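Home | Forum | Workshop help | Robots and cells | Log in

Two-arm cell: right arm cable pulling at the gripper end, how should it be routed?

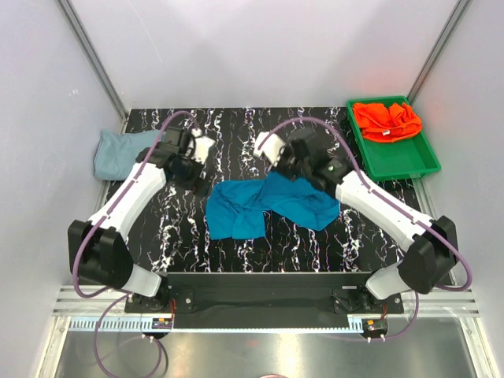

What I've got and what it does

Posted by midton_bench, 25/07/2018

I look after a two-arm cell at Midton. Both arms sit on the same black bar and pick up and fold cloths on the table between them. The purple cables run outside the arms. On the left the cable goes round the shoulder, along the white link and over the wrist. On the right it goes up from the gripper in a high arch and comes down past the side of the base.

The left arm is fine. The right one has started losing its gripper for a second or two when the wrist turns a long way round. The arm itself carries on moving, the gripper just stops answering, then it comes back. The log had 50 of these dropouts over 3,000 cycles, nearly all on the same move, where the arm reaches towards the green tray at the back and rolls the wrist over.

I have swapped the cable for a new one from Tastell, same length as the old one at 766 mm. It went quiet for a day and then started again. I haven't changed the gripper yet because we only have one spare and the Plodeveck cell has first call on it.

Is the high arch the trouble, or should I be looking inside the wrist? I'd like to sort it without moving the bases. Getting them lined up again took me most of a week in July.

3 comments | 14 people have this problem

Dehua Jia

I would look at the routing first. If the new cable behaved for a day and then went bad, the gripper is probably all right and something is working the plug loose.

With the power off and the arm held, move the wrist by hand through the bad move, slowly, and watch the plug at the gripper. If the arch goes tight at any point, the plug is taking the pull. It shouldn't take any.

What I do on ours:

1. Fix the cable to the wrist body a short way back from the plug, so there is a small loose loop between the fixing and the plug. Use a soft strap. Zip ties bite into the jacket.
2. Put the wrist at the far end of its roll before you tighten anything. If you set the slack with the arm parked it will always come out short.
3. Bring the rest down along the white link, as you have it on the left, with a second strap near the middle of the link.
4. Leave a loop at the shoulder big enough for the full swing. Check it with the arm reaching out and again with it folded right back.
5. Run the bad move at low speed 50 times and then look at the straps. They creep a bit at first.

You will probably find the cable is too short to go down the link and still leave loops. I had to go up a size. Measure with a piece of string before you order.

Leave the bases alone, they have nothing to do with this.

Marked helpful by 22 | Share

lü_nightshift

had this at Lü. it was the plug, one pin had gone back into the shell. get a torch and look in the end. 5 min job

Marked helpful by 6 | Share

oldspanner497

I'd change the gripper if it was mine. You can spend a long time chasing cables. Also worth cleaning the cell out while you have it off, fluff from cloths gets into everything. We hoover under the bar and along the rails every week, and the small boards at the front get a soft brush with the power off — no air line, it only drives the fluff further in.

Marked helpful by 1 | Share

Comments on this page

midton_bench: Did the string test. With the wrist right over, the arch goes tight well before the end of the move. Pins all look straight. Have strapped it at the wrist for now and slowed that one move down, and ordered a longer cable.

Dehua Jia: Good. Keep the old one, it will do for the left arm if that ever goes.

midton_bench: 497 cycles since the strap went on and one dropout. Will post again when the long cable is fitted.

Related: Gripper fingers not closing evenly | Shoulder joint warm after long run | Next page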